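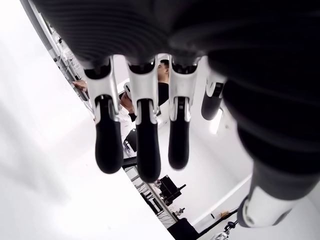
Tsehay Birhane wrote under the October post that a tray on a table only relocates the clutter, and that a table that needs a tray has too many things on it to begin with. The second half I accept. The first half depends on what the tray is allowed to hold, and I left that out last time.

Some numbers. The tray is round, 343 mm across, very dark brown, with a raised rim. I bought it from Rina after returning a rectangular one from Budo that had handles. Handles add to the width and the gap under them collects crumbs. A plain rim does the same job and wipes clean in one pass.

The rule is that a small object which gets picked up more than once a day goes inside the rim. Anything else goes in the drawer or to another room. Pens failed this test. So did the tape measure, which I had assumed would pass. The cube passed easily, as I pick it up whenever a file is slow to open.
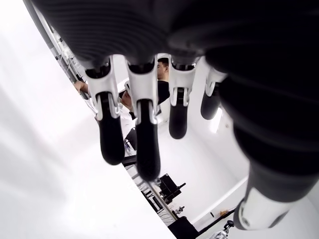 Position matters more than I expected. I first put the tray at the back of the table, where it looked tidy and went unused for a week. Things were set down in front of it. Moving it forward to the lower center fixed most of that, at the cost of having to slide it over when I need the full surface for paper. Felt pads on the underside make the sliding quiet. The pads supplied by Shiferaw were too thick and the tray rocked, so I cut thinner ones from a sheet.

Color is the other variable. On a white surface a dark tray shows dust within a day. It also shows its own boundary, and I prefer to have that. With a pale tray I kept putting things half on the rim.
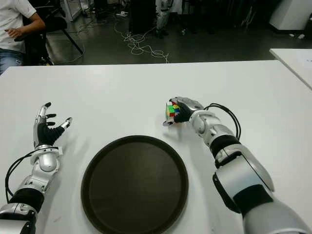

White table, dark round tray, scrambled cube.

On the cube: a standard one has 54 stickers, and the edges of mine collect grime. I wipe it with a barely damp cloth, one face at a time, and let it dry before turning any layer. No solvent, it softens the glue. I do not solve it before putting it away. Selamawit Birhane asked whether that bothers me. It does not.

Remaining items for the table:

Replace the lamp bulb with a warmer one.
Find a place for the tape measure.
Test the smaller Pleltden tray next to the door, for keys only.

The Pleltden one has a lower rim and I expect keys to slide over it. Measurements when it gets here.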